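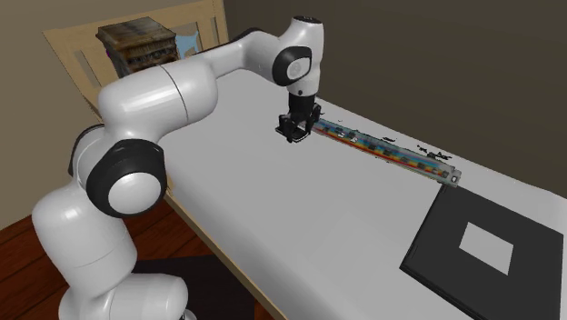

The simulated arm above the table, with its gripper at one end of the colored strip.

Codosent has begun to collect examples for a learning system that will teach robot arms to handle thin, long objects. The work is done in simulation, and the team plans to record 1,230 runs by the end of February.

Each run is guided by a person at a desk. "The first 100 were slow, and we threw away 10 of them," said Mwajuma Kirui, who leads the recording. Operators now work in pairs – one steers, the other checks the labels.
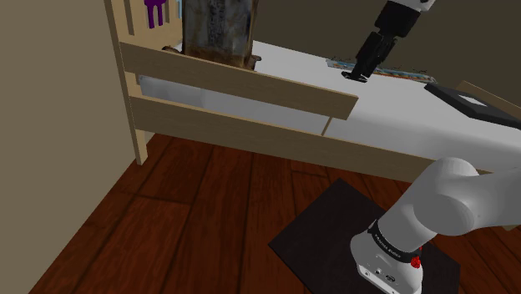
The furniture and the position of the arm also change from one set to the next, so that the system does not learn only one room. Akinyi Swai, who prepares the rooms, said that 500 runs will be kept apart for testing. The rest goes to training, under the project name Shemweta.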